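Open Saturday at the Kavard workshop, Stenum

Our model engineering club in Olmedo has been talking about a robot arm for two winters and has so far bought a box of bearings. When I heard that the Kavard shared workshop was opening its doors, and that the members there were well into a two-armed machine of their own, I put my name down. Rigoberto Puma came with me and did the driving.

The workshop is on the ground floor of an old seed store. There is a metal room at the back, a wood room at the front and a long middle room for electronics and computers. Members pay by the quarter and get a shelf and a key. Visitors were split into small groups and ours went to the middle room first, which suited us.

Valbona Spahić runs the robot project. She started with the part of the work that surprised me most, which is that a good deal of it happens on the screen. The group has built a model of the robot and a model of a kitchen, and tries everything there before any motor is switched on. The screen was showing the view from just behind one of the grippers, with the jaws open and a wooden surface beyond. She moved the fingers in and out with the arrow keys and let each of us have a go.
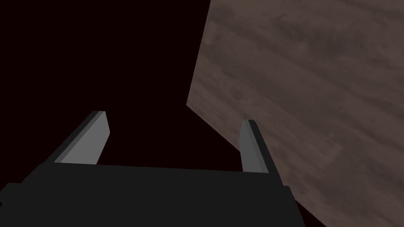
What they are building

The machine is meant to clear and lay a kitchen counter. It stands on a fixed post for now. Each arm has 6 joints, and the gripper is the same on both sides, with two straight fingers that stay parallel. Trinidad Campos cut the first set of fingers by hand from flat bar and they were too heavy. The second set is printed, with a steel insert at the base, and Rigoberto thought the insert could be shorter still.

The cost is written up on a board by the door. A member has to ask before spending more than 300 on any one part. The most expensive single item so far is the shoulder gearbox pair at 717, bought second-hand from a packaging firm in Flevholm. I copied down the list and will bring it to the next club night.

We were then shown the practice run. The left arm reached across the granite counter holding something small and bright green over a dark teal plate, while the right arm kept out of the way with its gripper open. Valbona says most of their early trouble was with the arm that had no job to do, as it drifted into the other one. They now give it a parking position and check that before anything else. 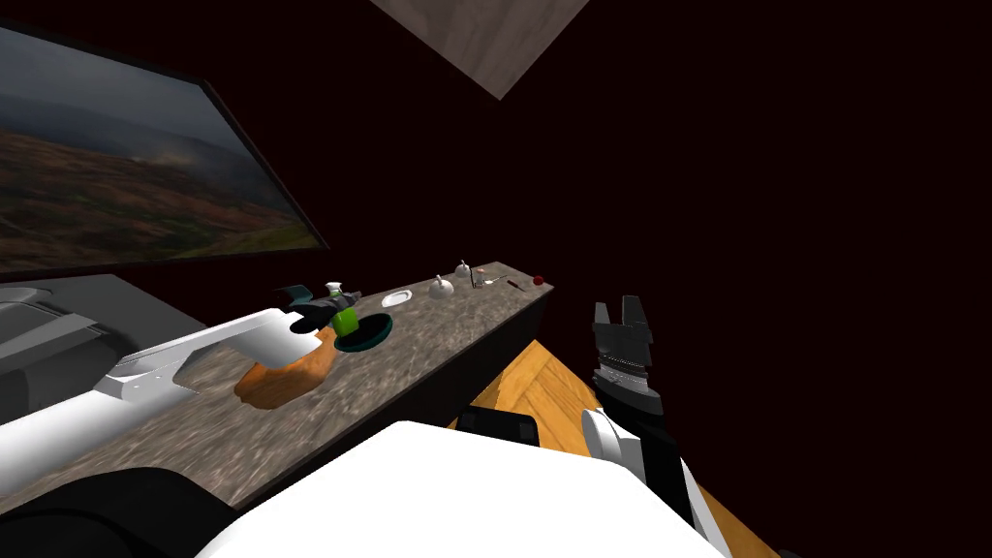 Stenum, July

I wrote the part above in the café at midday. The afternoon was given over to questions at the bench, and I took fewer notes but learned more.

Casimiro Toledo looks after the software. He keeps a log of every run, good or bad, and he let me scroll through it. A normal evening gives 400 entries. Most of them are short. He sorts them by what went wrong: missed the object, closed too early, touched the counter. He does not delete the bad ones, and when a part is changed he runs the old failures again to see if any of them come out differently.

I asked about the gripper camera, as our club had planned to put one camera on a stand and leave it at that. Casimiro uses both. The stand is good for seeing where the arms are. The gripper view is harder on the eye, with walls and worktop leaning at all sorts of angles, and it took me a while to work out which way was up.
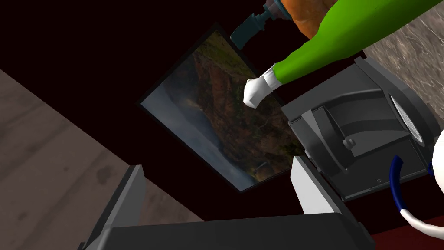 He also advised us to leave the wiring until the arm can be taken off and put back without tools. They wired theirs first and have since cut the loom apart twice. The new one runs through a plastic sleeve down the outside of the upper arm, with a plug at the elbow. It is not pretty but Trinidad can have the forearm on the bench in a few minutes.

Rigoberto wanted to know about grip, and we spent the rest of the hour on it. The group has tried bare plastic, rubber tape and bicycle inner tube on the real fingers, and inner tube is the current choice. In the model they set the friction by a number, and it took several weeks to find one that matched the bench. Long things are the awkward ones. Casimiro brought up a run with a tall green object, shiny and a bit like a cucumber, standing up with only its narrow lower tip between the fingers. He asked us where we would have taken hold of it. Rigoberto said halfway up, and I would have said the same. They are now writing a rule that looks at the length of a thing before choosing where to close.

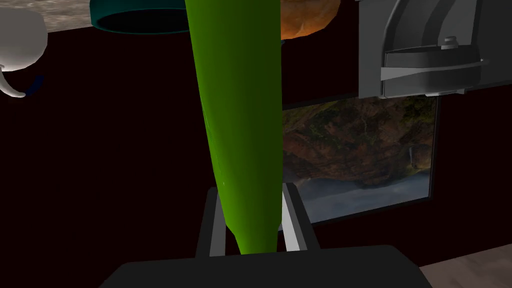
The metal room was shut by the time we finished, so I cannot report on the lathes. The wood room is well kept and has a decent bandsaw.

For anyone thinking of going: parking is on the street behind the seed store, the café closes at three, and the middle room gets warm. Valbona is happy for two or three of us to come over on an ordinary evening if we ask beforehand. I have her details. She has also offered us the first set of fingers, the heavy ones, if somebody will collect them.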